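Skodach Allotments Association
Minutes of the October meeting
Held in the back room of the Terkier, 7.30 pm

Present: a quorum, once the Secretary had gone to fetch it from the bar.

Apologies: the usual, plus one by text halfway through item 3.

1. Minutes of the last meeting
Agreed, with one correction. The word "shouting" under item 5 to be replaced by "discussion". The Secretary asked that his reluctance be recorded.

2. Water
The trough by the lower gate is still leaking. Malý, who fitted the valve, have quoted £60 to look at it and will not say what happens after they have looked. Plot 4 offered to have a go with a spanner. The meeting remembered the last time and accepted the quote.
Water goes off in November. Members are asked not to ring the Secretary in December to report that the water is off.

3. Seed and produce swap
The swap went well enough, bar the squashes. Far more came in than went out, and several were found on the wall of the car park the next morning. Anyone missing a squash, or in possession of one they did not ask for, should speak to the Chair.
Bean seed was short this year. Members who save their own are asked to dry it properly and write the variety on the packet. "Beans, green" was felt to be insufficient.

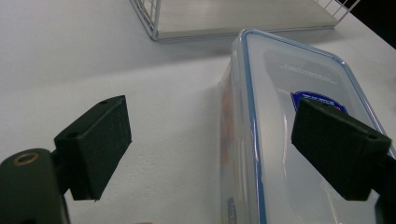 It was also agreed that anything left behind after a swap will be kept for 2 weeks and then put out by the gate. Plot holders wishing to argue about the meaning of "left behind" may do so in writing.

4. Bitisia
The Bitisia order for compost has arrived. It has been tipped in front of the shed door, which opens outwards. The barrows are in the shed. A working party will meet at 9 am with whatever members have at home. The Chair will bring a bucket.

5. Bonfires
Not before dusk, not when there is washing out in the lane, and not sofas. The rule on sofas was thought to be covered already but is now written down.

6. Rents
The Treasurer reported £1000 in the account and looked pleased. He was reminded of the fence and sat down. Rents to stay as they are for another year. Carried, with one against, on principle. The principle was not given.

7. Any other business
Plot 2 asked whether a trampoline counts as a structure. Held over.
The hedge was raised. The hedge will be raised again.

Closed at 9.15 pm. Next meeting in December, same room, unless the darts team has it.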